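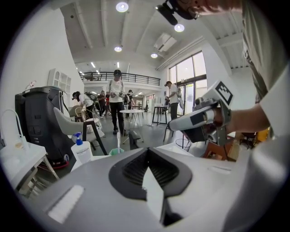

Grippers up, bright room, lots of us on the floor.

Collection week at Herkotix! I've been wanting to post about this since May. We're gathering examples for a model that has to learn bathroom chores, and the only way to get them is for people to do the chores, gripper in each hand, over and over.

My station is the sink. Task: cup and toothbrush. Sounds tiny, I know, but the number of ways you can come at one cup is wild and I love it.

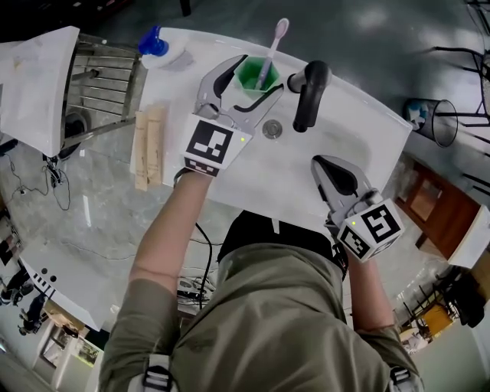

Goal per person is 200 good takes. I'm at 166! A take gets tossed if you bump the faucet or if the markers drop out of view for more than 2 seconds, so you learn to keep your elbows wide.

Bianka Fekete goes through the tossed ones every evening and sends notes. Mine said "slower on the release, please." Fair!!

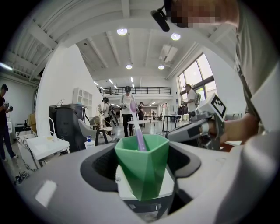
And we change things up on purpose. New cup angle, new start pose, left hand first, right hand first. The last set of 24 I did all left-handed and my wrist has opinions.

34 to go, then I swap over to the Trirlow task list. Ask me anything about grippers, I'll answer on my break.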